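Category: Shop notes / Returns floor
Last updated: June

Harkarwood returns, bench side. Started 7:00, coffee machine still out.

Carrying on from the last entry. The sorting arm (Rungrueang cell, the one by the dock door) ran all morning on boxed stuff. Fine on boxes. Anything rigid, flat, barcode facing up, it goes. Soft things still come over to us in the gray totes, and the gray totes are what I want to write down because that's where the job has changed and the time sheet doesn't show it.

Count for the morning: 139 items kicked out of the cell to hand sorting. Before the cell went in we would have handled those mixed in with the easy ones, so you got a breather every few items. Scan a box, scan a box, then a scarf. Now it's all scarves. Anong said her hands are more tired at lunch than they were in the old setup and the tally says she touched fewer items. Both true. Need to put that in front of Prasert before he sets the new rate, he's going off item count only.

Kickout reasons, from the log plus what I saw:
- film bag, label in a crease, no read
- soft goods, arm picks two
- item under another item
- "unknown" – this is most of them and it's useless. Asked Ilham if the cell can at least say which camera gave up. He thinks yes, next Flurkov update, no date

Napaporn's idea, which I like: presort at the tote. Soft and crinkly to one side before anything gets to the conveyor, so the cell never wastes a cycle on it. Costs us a person at the front. Saves the restart, and the restart is what makes everyone jumpy, the horn goes and the whole bench looks up. Tried it for one hour after break. 3 stops in that hour, against 7 the hour before. One hour isn't much of a test. Do it again with a full shift.
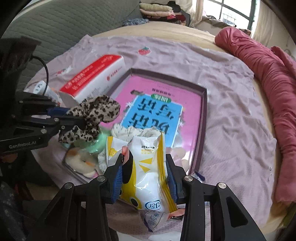

Mixed small lots are the worst for it. Hair things, plush, little bags, a carton or two, all tipped in together by whoever packed the return. A person just sees the scrunchie and takes the scrunchie. The cell wants one thing on its own with space round it and no glare. Pichit keeps saying spread them out first then, and sure, but if I've spread them out I have already done the picking, more or less. So who is helping who.

Glare is its own problem. Shiny covers and film both. Ilham turned the light down on the left side and reads got better, then Anong couldn't see her own bench. Put back up. Ask about a hood, or a seperate lamp for her.

Grip pads: swapped the set on the cell at 10:40. Old ones had a polish on them, slipping on film. Nobody had it on the check sheet. Added it. Pichit to do pads at start of shift, write the time in.

Talk at lunch, noting it so I don't water it down later. Two of the evening crew asked if presort is a real position or a stopgap until the update. I said I don't know. Prasert said real through the end of the trial. They want that in writing and I think they should get it. Also training – 5 people can clear a fault on the cell now, all of them day shift. Evenings they phone Ilham at home. Can't go on like that. Napaporn offered to stay over and show them, she should be paid for it and not out of the goodness of her heart.

Zumesska rep wants to come and show the softer fingers. OK by me but run them on our totes, with our junk in them, not the foam blocks he brings. Last demo was all foam blocks.

To do
- full shift of presort, log stops by hour
- hand-sort tally by type as well as count, for Prasert
- lamp for Anong
- evening crew fault training, get the hours approved frist
- chase "unknown" code w/ Ilham
- move the horn or turn it down, it's right over bench 2

2:15 cell down again, film bag wrapped on the roller. Cleared by Pichit, no damage. Going to look at the roller guard now, will add to this if I find anything.

Contact the returns floor desk | Harkarwood internal | Back to top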